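**Week 7 – When the gripper lies to you**

Handout to go with the session on hand-held grippers. Bring it to the lab. Last year's group left theirs on the bus and then asked me what the checklist was.

You should already have read the chapter on recording demonstrations with a hand-held tool. What follows is the fault that chapter leaves out, and which cost the Multcombe project most of November.
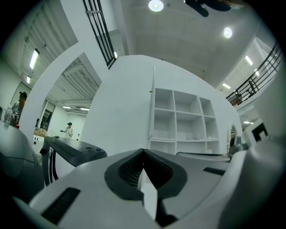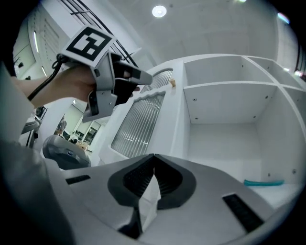 **What happened**

The task was dull by design: pick up a small object, put it in a cubby, let go. Gráinne Phelan's team recorded 400 demonstrations and trained on the lot. The arm then did a lovely smooth reach, stopped short of the object, closed its fingers on air and carried the air carefully to the shelf. It did this with great confidence.

First suspect was the training code, as ever. Pak-hei Hung spent nine days in there and fixed two bugs, neither of them ours.

The real fault was a loose screw in the finger linkage of one gripper. With the trigger fully squeezed, the fingers stopped short of closing, but the width was being worked out from the trigger and not from the fingers. So the log said "shut" while the fingers were still on their way. Of the 400 recordings, 311 came from that gripper. It was the comfortable one, so people picked it first.

**Why it got past us**

- The start-up check asked whether the width reading changed. It did change. It was merely wrong.
- People are good at compensating. Squeeze harder, tilt the wrist, and the object goes in the cubby regardless. The demonstrations looked fine on playback.
- Error code 1009 ("width out of range") had been switched off in the Virkine logger because it kept going off. I'll leave you to think about that one.

**The safety side**

A bad width reading on a hand-held tool wastes your month. The same reading on a powered arm can hurt someone. On the second test run the arm believed it had let go, hadn't, and pulled a shelf unit 74 mm along the bench before Gráinne hit the stop. She was within reach of it because she had leaned in to see what it was holding. Don't lean in. Stop the arm first, then look.

**Before every recording session**

1. Close the fingers fully with nothing between them. Look at the tips, then at the number.
2. Close them on the test block. Write the reading in the book, in pen.
3. Waggle each finger sideways. Any play you can feel, the gripper goes in the red tray.
4. Check that 1009 is switched on. If it goes off, tell me – do not "tidy it up".
5. Note which gripper you used. "The usual one" is not a serial number.

**For next week**

Read the Rinaldi incident report (pages on sensor placement only, the rest is mostly lawyers). Then write one side of A4 on this: where would you put a sensor so that a loose linkage shows up by itself, and what new fault have you just added by putting it there?

Marks are for the second half. Everybody can do the first.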